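Socket
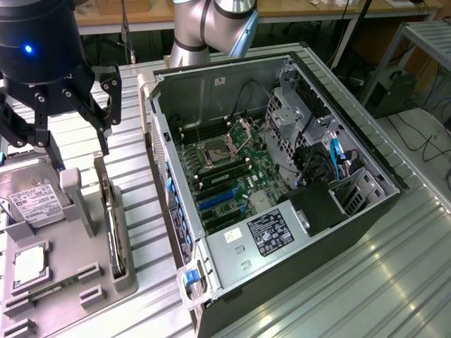
Zhiqiang Tang had the laptop on his knees and one shoe off. Ten to nine at night, June, the windows propped open with dictionaries. The other teams had gone for chips.

"Again," said Tudor.

"Give me a second."

"We haven't got seconds. We've got till nine."

"Then stop using them."

Tudor stopped. For a bit. He walked to the door and looked down the corridor, came back, leant over the table and breathed on things.

The task sheet was taped to the wall, gone soft at the corners. Tondby Schools Robotics, final round. Take processor from tray, place in socket, close nothing, touch nothing else. 500 points. Drop it and you get none. Touch the pins and you get none and you also get the look from Mrs Nirkach, who had bought the old towers out of her own budget and knew them individually.

They had called the robot Bai. It was Zhiqiang's idea and he'd never said why and Tudor had never asked, and now it was June and it was too late to ask. Two years of Thursday-ish evenings. Same bench. Same smell of floor polish.

"It's the offset," said Zhiqiang.

"You said it was the offset before."

"It was. It's a different offset."

He typed. Number, number, enter. The fingers opened. Tudor held his breath, which was stupid, the thing couldn't feel a draught. Probably.

Bai went down towards the tray. Slow. They'd made it slow after the regional, when it had gone in like a gull after a sandwich and flicked a memory stick under the radiator. Run 3268, the counter said. Most of those were Zhiqiang on his own, lunchtimes, Tudor knew that. Tudor had done the poster. Tudor had done the talking. He was good at the talking.

"You should say it," he said.

"Say what."

"To the judges. Tomorrow. You should explain it. The vision bit."

"No."

"You wrote it."

"You'll do the voices and they'll laugh and we'll get the marks." Zhiqiang didn't look up. "It's fine. It's how it works."

The fingers stopped over the processor. Thought about it, or looked like they did. Then a beep from the laptop, the bad one, and Bai rose up again and went back to where it started.

"What did it not like?"

"Glare. Off the top of the chip. It thinks it's two chips."

Tudor went and took a dictionary out of the window. The blind came down crooked. He held the bottom of it flat with his hand, arm stretched right out, face against the wall.

"Try now."

"You look mental."

"Try it now."

Number, enter.

From where he was he couldn't see a thing. Paint, mostly. He could hear the motors, that thin whine going down and down, then the click of the fingers coming together. Then a pause. He counted the pause and lost count.

"Has it got it?"

Nothing.

"Zhiq. Has it got it."

"Shut up. Yes. Shut up."

Whine going up. Whine going across. His arm had started to shake and the blind was shaking with it, little slats of light going up and down teh wall. He thought about the letter. It had been in his bag since the weekend, folded in four. His mum's new job, Tenudix, the place with the flags out front, three hours on the train. Start of term. He'd meant to say on the bus. Then he'd meant to say after the regional, and after the regional there'd been the radiator business, and you couldn't say it on top of that.

"It's over the socket," said Zhiqiang, very quiet. "It's lining up."

"I'm moving," said Tudor.

"Don't, you'll let the light in."

"No. Moving. House. In September."

The motors ran on. Someone down the corridor laughed and a door went, and there was the smell of vinegar coming up the stairs.

"Okay," said Zhiqiang.

"I should of said."

"Yeah." Keys. One, two. "Does it have a club? Where you're going?"

"I dunno. I didn't look."

"You should look."

"I'll look."

The whine went down again, much slower, the last bit, the bit they'd argued over for most of the spring. Then it stopped. No beep, good or bad. Tudor waited with his cheek on the wall.

"Can I let go?"

"Not yet," said Zhiqiang. The chair creaked, he'd put the laptop down, he was getting up. One shoe, one sock, across the floor. "Hang on. I'm looking at it."

Mrs Nirkach was on the stairs with her keys.

"Keep holding," he said. "And you're not doing the voices tomorrow. I'll do it. You stand there and hold the blind."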